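Stiston Jewellery and Hair Accessory Cleaner – Owner's Guide

Section 4: Looking after beads, pearls and hair clips

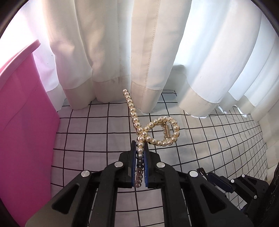
4.1 Before you begin

Thank you for getting this far through the guide! We know a lot of people skip straight to filling the tank and switching on, and for a plain silver chain that will usually turn out fine. Beaded and pearled pieces want a little more patience, though, so please put the kettle on and read this section through once before you clean your first one.

Your Stiston has two programs, Standard and Gentle. Everything in this section uses Gentle. If the light beside the dial is green you are on Gentle, and if it is white you are on Standard and should turn the dial one click to the left. The dial is a bit stiff when new and loosens up with use.

You will need:

– the small basket (the one with the finer mesh, packed under the lid)
– one sachet of Aoun mild cleaning powder
– a soft, lint-free cloth in a light colour
– a folded towel for drying
– a soft child's toothbrush, if you have one handy

CAUTION: Do not put genuine pearls, opals, coral, amber or turquoise in the tank, on either program. These are soft or porous and can lose their lustre. Wipe them with a barely damp cloth instead, and see 4.4. If you are not sure whether your pearls are genuine, treat them as though they are, and ask a jeweller next time you are passing one.

4.2 Checking the piece

1. Lay the piece on your cloth in good daylight. A windowsill at 11 in the morning beats any lamp we have tried.

2. Look along each run of beads for chips, peeling coating or bare patches. A coating that has started to lift will keep lifting in the water, and there is no putting it back.

3. Wiggle the beads very gently with a fingertip. A small amount of play is normal in anything strung on wire or thread. If a bead slides a long way, or you can see a frayed end, set the piece aside for repair.

4. Open and close any clasp or spring a few times. Springs on hair clips collect hair, hairspray and all sorts of fluff, and it is much easier to pull this out dry than wet. Tweezers are good for this, used slowly.

5. Check for glue. Beads that are glued to a backing (common on slides, headbands and flat-backed earrings) should not be soaked. Go to 4.4.

NOTE: Elastic bracelets can go through the Gentle program, but elastic tires with age whether you wash it or not. Please don't stretch one while it is wet.

4.3 Cleaning on the Gentle program

1. Fill the tank with lukewarm tap water to the lower line, which holds 700 mL. The upper line, at 900 mL, is for the large basket and Standard only.

2. Tip in half a sachet of Aoun powder and stir with a plastic spoon until it dissolves. Fold the sachet over and keep the other half somewhere dry. It will be perfectly good for next time.

3. Place one piece in the small basket. We do mean one. Beads knocking against a neighbour's metalwork will pick up tiny scratches, and you won't notice them until the light catches.

4. Lower the basket until it sits on the two ledges. It should not touch the bottom of the tank.

5. Close the lid and press Start. The program stops by itself after three minutes. You will hear a low hum, and perhaps a faint buzz from the lid, both of which are quite normal.

6. Lift the basket out by its handle and let it drip over the tank.

7. Rinse the piece in a bowl of clean, lukewarm water. Swish it back and forth, and change the water once if it goes cloudy. Please use a bowl even if the tap is closer – we have heard plenty of sad stories about plugholes.

8. If there is still a grey line of grime between the beads, work along it with the damp toothbrush and rinse again. Don't run the program a second time on the same day.

CAUTION: Never add bleach, vinegar, ammonia or dishwasher tablets to the tank. Unplug the cleaner before emptying it, and pour from the corner away from the cord.

4.4 Pieces that must stay out of the tank

Dampen a corner of the cloth, wring it out well and wipe each bead in turn, working from the clasp end. Turn the cloth to a fresh patch as you go. For glued pieces, keep the moisture on the face of the beads and away from the backing. Follow with a dry wipe straight away.

4.5 Drying and putting away

1. Pat the piece with the towel, then leave it flat overnight. Water hides inside bead holes for longer than you would think.

2. Leave hair clips resting open while they dry, if the shape allows, so the spring gets some air. Never use a hair dryer on hot.

3. Store beaded pieces flat in a soft pouch. The Stodusard pouch in your box fits most clips and bracelets, and spares can be ordered as part number 1662.

4. Keep hairspray and perfume away from the drawer. Spray first, let it settle, and put your clip in last.

For stains on plated metal, turn to Section 5, Using the Veto polishing cloth.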